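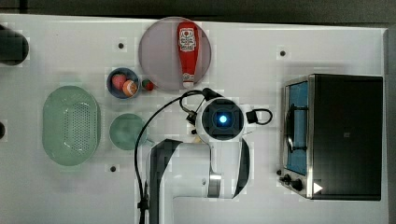

How long should a kitchen countertop last?

Long enough that you stop thinking about it. With a decent material and a little care, most people replace a counter when they're tired of the color, years before it wears out.

The choice of what to put there has become harder than it used to be. A generation ago you picked laminate or tile, and if there was money left over you looked at granite. Walk into a showroom now and there are 23 samples of white alone, some of them so close that the salesperson has to turn them over and read the back.

Gornier, a fabricator that cuts tops for builders and homeowners, keeps a wall of offcuts near its front door. Customers are told to take three home and leave them out for a week. It's good advice. A sample that looks clean and bright under showroom lights can turn blue next to a north window, or yellow under the bulbs most of us have over the sink. The week also tells you how a surface handles your own habits. Put a coffee cup down on it. Leave a cut lemon there overnight. Slide a pan across it, if you're someone who slides pans.

**What heat does**

Stone takes heat well, though a thin slab can crack if one spot warms up much faster than the rest. Quartz is a different matter. It's ground stone held together with resin, and the resin will scorch. The mark is usually a dull yellow ring, and it doesn't come out. Laminate can blister or lift at the seams. Solid surface can be sanded back, which is one of the better reasons to buy it.

Small appliances do more harm than pots do, in the view of the people who get called out for repairs. A pot gets moved. A countertop oven or a slow cooker sits in one place and warms the same patch for hours, day after day. Leave a gap behind it for the air, and check that the feet are still on. A thin board underneath is cheap and looks fine.

**Shine or no shine**

Polished tops show streaks and matte tops show grease. That is most of what there is to say on the subject, but people spend a lot of time on it. A dark matte surface will show every fingerprint you own. A pale one with a bit of gloss hides crumbs badly and hides water spots well. Bendex and Hollmann, two of the smaller brands sold through independent dealers, both offer an in-between finish, and dealers report that it's now what most buyers walk out with.

**Paying for it**

The slab is only part of the bill. Cutouts cost extra, and so do finished edges, seams in awkward spots and the trip up the stairs if you live in a walk-up. Hollmann dealers charge $100 for each cutout beyond the sink. A modest kitchen in a mid-range material can come in near the price of a used appliance set, or at $2,000 more than that once the old top is hauled off and the plumber has come back twice.

Ask for the price in writing with the cutouts listed one by one. Ask who owns the leftover piece, too. A good-sized remnant makes a shelf, a windowsill or a small bathroom top, and it was part of the slab you paid for.

**Keeping it up**

Dish soap and warm water will handle nearly everything. Vinegar is fine on laminate and bad for marble. Skip the powdered cleansers. If your stone needs sealing, a few drops of water will tell you: when they soak in and leave a dark patch, it's time. Isex makes a wipe-on sealer that dries in an afternoon, and several hardware chains have their own version for less.

Knives belong on a board, even on granite. The granite will be all right. The knife won't be.

Seams need a look every October or so, before the heat comes on and the house dries out. Run a fingernail along the joint. If it catches, call the installer while the work is still under warranty - most cover seams for 3 years, and few customers ever use it.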